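Bench notebook, gripper comparison, strip handling
June
Entered by Firdevs Yalçınkaya

Carrying on from the last entry. The Dravden fingers are back on the arm and the Wosside pair is in the drawer with its screws taped to it. Controller unchanged, same payload setting, same tool offset except for the finger length, which I corrected by 3 mm after touching off on the block. The earlier offset was wrong for the Dravden fingers and I have crossed out the two runs made with it.

Aim for this session: find out whether the Dravden fingers hold thin flexible strip without letting it rotate about the grip axis. Rigid parts are settled for both pairs and I don't intend to repeat them. The strip is the awkward case. It has little stiffness across its width, it pushes back when bent, and the force reading at the motor says very little about what the strip is doing between the pads.

Settings used for all Dravden runs:

Closing speed 80 mm/s to first contact, then slow close.
Force limit at step 2 on the controller scale.
Wrist camera at fixed exposure, auto gain off.
Approach vertical, no wrist rotation until the grip is confirmed.

Step 1 was tried first and dropped. The strip slid down under its own spring as soon as the arm lifted. Step 3 holds well but leaves a crease, and a creased strip is no use for the next run, so I stopped using it. Step 2 is the compromise. It may need to be a half step, which the controller doesn't offer from the menu. Rivas thinks the value can be written directly to the register. Not tried.

Grip confirmation is still done on finger gap alone. With the Wosside pair this was reliable because the pads are flat and the gap reads as the strip thickness. The Dravden fingers have a groove down the inside face, and if the strip edge drops into it the gap closes further than it should and the controller reports an empty grip. This happened on several early runs. Moving the approach sideways by 2 mm cleared most of them. I would still prefer a check from the camera, with the gap reading as a second opinion.

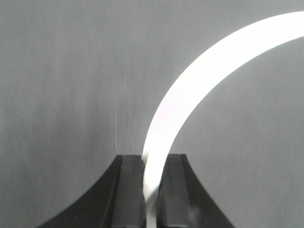

Rivas read the draft of this page over lunch and wrote in the margin that the gap threshold should be left alone until the pads have been changed, as a threshold tuned to a grooved finger will have to be tuned again for every other finger we buy. He would also like the slow close made slower, and the force step left where it is.

I agree on the threshold. On the closing speed I am less sure. Slower closing gives the strip more time to settle, but it also gives it more time to walk out of the gap when the arc is tight. Will try both and log them separately.

Notes on the camera. A white strip against a pale grey backdrop is a poor choice for edge finding. The strip runs close to full brightness over much of its length and the outline goes soft, so the fitted arc moves by a few pixels from one grab to the next with nothing touched. The part between the fingers is darker and the fit there is steadier, but it is short. The finger edges themselves are easy to find and I now use the two square tips as the reference for everything else. Lowering the exposure helps the strip and starts to lose the fingers, which are black. A darker backdrop is the obvious change – there is a roll of dark card in the Plallness cupboard.

Twist is the open problem. A streak running diagonally across the held part is what I look for in the wrist view, but I can't separate a real twist from a pinch mark or a reflection on a single grab. Proposed test: hold, grab, rotate the wrist a few degrees, grab again. A reflection should shift with the lamp and a twist should stay with the strip. Needs a small change to the sequence file.

Endurance cycle not started. The plan was 1,000 open and close cycles with no part, then repeat the gap calibration. It can run overnight once the cable clip at the wrist has been replaced. The present clip lets the cable rub on the flange at full rotation.

To do:
Fit flat pads to the Dravden fingers, remeasure offset.
Dark card behind the work area.
Step 2 again, slow close at two speeds.
Ask Rivas for the register address.
Put the Wosside pair back on for the same strip, same camera settings – the earlier Wosside runs had auto gain on and can't be compared directly.

Arm parked, air off, 16:40.

Last updated: June

Recent entries
Wosside fingers, rigid parts
Dravden fingers, rigid parts
Wrist camera, exposure and gain
Tool offset by touching off on the block
Cable routing at the wrist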